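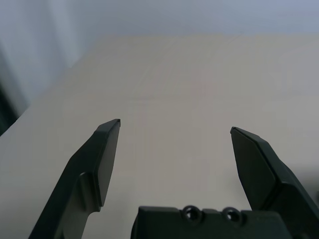
Bench rules: the short version

The revised handling rules for the Dromex cells take effect on Wednesday, and they have shrunk from 10 pages to one. Ozan Ertürk did the cutting. He reports that most of the old document was about signage, including a paragraph on the correct colour of the sign telling you where the other signs were.

What's left is mainly about how a cell should look when you walk away from it. Fingers open, nothing between them, table clear to the edges. "Clear" includes your coffee, your hex keys and the part you were going to get back to after lunch. If the arm is going to be idle past the end of a shift, it gets locked out at the isolator and you sign the card. Initials are fine. A smiley face is not, and you know who you are.

Fingertip pads are to be checked every 200 cycles, or at the start of your shift if you've lost track -- pick whichever comes first and write it in the log. Wipe, look for chipped edges, done. Intan Osman has spare pads in the Vorotgate store and would like to be asked before they're taken.

Comments on the new page go to Wiesława Lis by the end of December. She got 184 on the last version, eight of them about robots.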